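4.2 Who carried the loss

Back to the salt works at Ernemis. The previous section dealt with how the shares were sold, this one is about what happened when there was nothing to share. Short answer, the partners paid in again and hated it. Longer answer below, and it depends a good deal on which book one reads.

The surviving ledgers, 11 of them, do not run in sequence. Two separate hands at least, different habits of dating, and the binding has been redone at some point so the order on the shelf means little. I have gone by the running balances instead. Where a balance carried forward turns up as an opening balance elsewhere I treat the books as joined. Where it doesn't I leave them apart. This is slower but it avoids the trap of the earlier county histories, which read the shelf order as the real one and so got a profitable decade out of what was plainly a string of bad winters.

The works had three partners under the first agreement. Equal parts, equal calls, and no end date. That last point matters. A voyage ends, the goods are sold, the account is drawn up and everyone goes home or to law. A salt pan does not end. It rusts, it gets patched, coal has to be bought for it whether salt is selling or not. So the old habit of settling at the close of a venture had nothing to hang on to, and the partners at Ernemis had to make up a closing date. They chose June. Probably this was to do with the tides of trade on that coast, the herring buyers came later in the summer and stocks were low, easy to count. The agreement gives no reason.

What was counted? Salt in the sheds, coal in the yard, debts owed in, debts owed out. Not the pans. This looks like a mistake to a modern reader and has been called one. I don't think it was. The pans were entered once, at cost, when the capital was paid in, and from then on every repair went straight against the year's income. A year with a new pan looks dreadful, the year after looks wonderful. The partners knew this perfectly well. There are notes in the margin to that effect, "a dear yeare by reason of the great panne" and similar. They read thier own accounts with that in mind, and we should too.

The calls

A call was a demand on the partners for more money. The agreement allows them "as need shall require" and sets no ceiling. In practice the calls come in clumps, after a flood, after a coal price rise, once after a fire in the drying house at Roturley, where the partnership had by then taken a lease. The largest single call was for 2000 pounds, and it is the one that broke the first partnership. Not at once. Two partners paid in full, the third paid part in money and part in timber, and the timber was entered at a value the others disputed for years after.

The dispute is useful to us. It produced letters, and the letters say things the ledgers never would. From them we learn that an unpaid call was treated as a loan from the paying partners to the one who had not paid, with interest, and that the interest came out of his share of any later gain before he saw a penny. So his part of the stock stayed equal on paper. His part of the income did not. Several writers have taken the equal parts in the ledger as proof of equal standing. It is no such proof.

Could he have sold out? In principle. The agreement lets a partner pass on his part with the consent of the rest. Consent was the sticking point, and nobody outside the coast trade wanted a part with an open call hanging over it. Compare the Trundley ropewalk, where parts changed hands freely, often inside the same family but not always, and where the agreement does cap the calls. Same general period, same kind of people, in at least one case the same attorney drafting. The cap seems to be what made the difference. A buyer at Trundley knew the worst of it beforehand. A buyer at Ernemis did not.

I would not push the comparison to far. Rope had steadier customers than salt. The ropewalk also needed less money put into it after the first building, so a cap cost the partners little. They may have agreed to it easily for just that reason. Still, when the works at Ernemis were refounded the new articles do contain a cap, in wording very close to the Trundley clause, down to an odd phrase about "calls made or to be made or pretended". Somebody had a copy on the desk.

The second agreement

Refounding took longer than the dates on the deeds suggest. The old stock had to be valued, this time with the pans in, and valuers were brought from Roturley who had never worked for either side. Their report survives in a fair copy only. It gives the pans a figure well under cost, which upset everyone. The sheds did better. Coal was left out, having been sold in the meantime to meet wages.

Main changes as against the first agreement. A cap on calls. A fixed term, renewable, where before there had been none. A rule that repairs above a stated sum be spread over 3 years of account, so the marginal grumbling about dear years stops, or almost. And a clerk with his own key to the chest, paid by the stock and answerable to all the partners together. The clerk is the newest thing in it. Under the old arrangement whichever partner lived nearest had kept the books, and the suspicion this caused runs all through the letters.
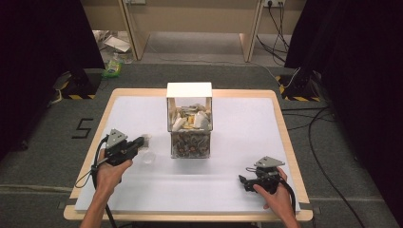 R. Macedo

Figure 3. Two black hand-held grippers held over a sheet of white paper, with a small clear plastic cup.

On the clerk's books the tone shifts right away. Fewer notes, more columns. Income from salt is split by buyer, costs are split between coal, wages and repair, and private drawings by the partners get a page to themselves where earlier they were mixed in with everything else. One can finally say what the works earned. Not much, is the answer, in most years. Enough to keep the money in, not enough to draw more.

So why keep going? Here the drawings page helps. The partners took salt as well as cash, at a price fixed each June and usually lower than the market, and two of them were fish curers in their own right. Part of the return on the works therefore never shows up as profit at all. It shows up, if anywhere, in the curing accounts, which are lost. Any rate of return worked out from the ledgers alone is too low, and by how much I can't say. The figures in the table in section 3 should be read with this in mind.

Same point for the losses. A bad year at the pans might be a fair year for a partner who was getting cheap salt throughout. The partner who cured no fish had only the loss. He is the one pressing for the cap, he is the one who wants the clerk. Seen this way the second agreement looks less like a general improvement in method and more like one side's terms, won after a long quarrel. Both can be true of course. But the general histories of partnership tend to tell it as method only.

A note on the word stock. In the first agreement it means the money paid in. By the clerk's time it means the money, the works and the partners as a body, often all in the same sentence: the stock pays, the stock is owed, the stock complains of the carter. I have kept the word as it stands in quotations and used "the works" or "the partners" in my own text. Some slippage remains.

Gaps. Nothing on wages by name before the clerk. Nothing on the Roturley lease after its first renewal, though rent is still being paid so it must have gone on. The attorney's own papers might settle the matter of the borrowed clause but I have not been able to trace them. Freight is a mess in both sets of books and is left for section 5, together with the excise.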